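House Rules for Working Around the Humanoids: Your Questions

I'm Kulsoom Bugti, and I look after floor practice at Marwat. I get the same questions every time new people start, so I wrote my answers down. Last updated Wednesday, May 7, 2025.

Who do these rules apply to?
Everybody who steps onto the carpet, visitors included. If you're only watching from the desks you can relax a bit, but please read the part about stopping anyway!

How close can I stand while an arm is moving?
Outside arm's reach — the robot's arm, I mean, which is longer than you'd guess. Our line is 700 millimeters past the fingertips with the arm straight out. If you need to come in closer, call a stop first and wait for the operator to say "stopped" out loud.

Who is allowed to call a stop?
Anyone, at any time, for any reason. I've called one over a sneeze. You won't be asked to justify it, though Faisal Gondal may ask you later what you saw so he can put it in the log.

How many people does a session need?
Three for anything with both arms live: one operating, one on the stop button, one handling the objects. Saqib Farooqui once asked me if the stop person could answer email in between. They can't. Phone away, hand near the button.

What about cables?
My favorite topic (sorry). Cables on the robot get checked through the full arm swing before we power up, and I like to see enough slack that nothing pulls at the wrist. Cables on the floor get moved out of the walking path or taped down. Form 103 has a box for each and I do read it.

Can I reset the objects while the robot waits?
Only after a stop. A robot that's holding still can start moving again, and I don't want your hand on the shelf when it does.

Why do you use such ordinary stuff for practice?
I get this one from visitors a lot. Shoes, slippers and racks are good teachers — they're soft, they tip over, and the robot has to reach in next to things it shouldn't knock. For shelf work I ask operators to go in slowly and keep an eye on the arm that isn't doing the reaching, too.

Reaching toward the slippers on the rack:
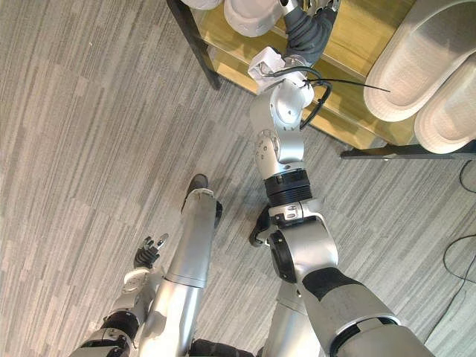
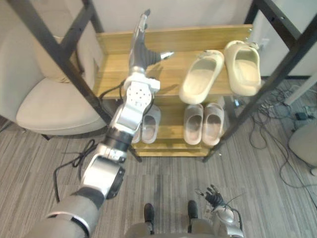

Do I have to retrain if I've been away?
After 182 days off the floor, you do. It's a short walk-through with Samina Durrani plus one supervised session, and you can book it by writing to her directly.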